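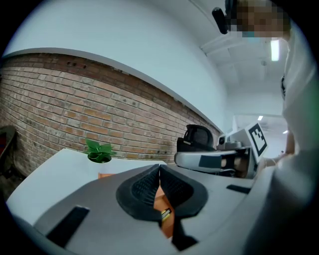 So I finally caved and signed up for Refilwe's card swap this month, the one she's been on me about since Christmas. The rules are simple. You make 16 cards, all the same design or close to it, mail them in, and a few weeks later a fat envelope shows up with 16 cards from other people. The theme is "rain," and you have to use at least one stamp you've owned for more than a year and never inked up. I had no trouble with that part. (Don't look in my bottom drawer.)

My never-inked stamp was a big umbrella from Ceridero that I bought at a store closing sale. It's gorgeous, very detailed, and it does NOT like cheap ink. My first try was a pale gray on watercolor paper and it came out like something the cat walked through. Second try, same ink on smooth cardstock, much better, but then the blue wash I wanted on top made the paper curl up like a potato chip. I left it under the big dictionary all night and it was still curly in the morning!

Then I remembered a trick from a class I took with Gerrit Van der Merwe. You do your washes first on a whole big sheet, let it dry completely, and only then cut it down and stamp. I always want to cut first so I can feel like I've started. I did three sheets of blue going into a kind of muddy green, sprinkled salt on one of them while it was still wet, and went off to make dinner. The salt one is my favorite. It gave me all these little starbursts that really do look like drops hitting a window. Now I wish I'd salted all three.

For the sentiment I went back and forth for two days. I had "Thinking of you," which is fine, and "Here comes the sun," which felt like cheating on a rain theme. In the end I used a tiny typewriter alphabet and stamped "bring a coat" along the bottom. It makes me laugh every time. Sixteen times is a lot of tiny letters, though, and card number nine says "bring a goat." I'm keeping that one for my brother.

The fiddly part was the layers. I'd planned on navy mats behind every panel, and my navy cardstock ran out at card eleven, so the last five have charcoal. Xolani Buthelezi, who is swapping too, told me she never mats anything and just runs the panel right to the edges. I tried one her way and it looked so clean that I nearly peeled the others apart. I didn't. I'd used the strong tape.

Total time was about 60 minutes for the painting and then two whole evenings for everything else, with tea. I also made a goat replacement, so the full set is in the envelope and it goes out Wednesday with extra postage, seeing as I put foam squares behind the umbrellas and now they're chunky.

If you want in on the next round, Refilwe takes names until the list hits 40, and the theme is going to be "breakfast." I already have a toast stamp. It has also never been inked.

Oh, and somebody asked last time which adhesive I use for the foam layers. It's just the white squares from the craft aisle, cut in half with old scissors. Wipe the blades with a little rubbing alcohol afterward or they'll stick shut on you.

7 comments | 23 shares

Get new posts in your inbox! Enter your email to subscribe. You can unsubscribe at any time.

Contact | Copyright, all cards and photos my own | Back to top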